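23 May 2023

Kitchen corner, sink and dish supplies. Started at 9 with Reshma. Zinhle joined after lunch.

Went through the cupboard first. Threw out two scouring pads that were falling apart and moved the spare towels up a shelf. The Niskanen liner paper doesn't stick well to the shelf bottoms, so I trimmed it and used tape at the corners. Marthinus wants the leftover roll kept for the drawers.

Sponges: one stays on the divider between the basins, the one with the green scrubbing side, for bowls and forks. The plain yellow one goes in the small left basin and is for wiping the counter only. Please don't swap them. Dawn stays at the back right corner.
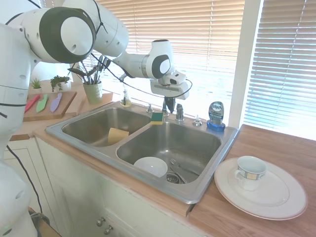 Reshma thinks the strainer should be emptied at the end of every session, and I agree. Zanele asked for a written rule, so I'll add it to the sheet on the cupboard door.

Supplies ordered from Braka, order 591: 4 packs of sponges and a box of 100 trash bags. Lindiwe is signing for it.

Still to do: descale the faucet, find the lid for the small bin, ask Zinhle where the long bottle brush went.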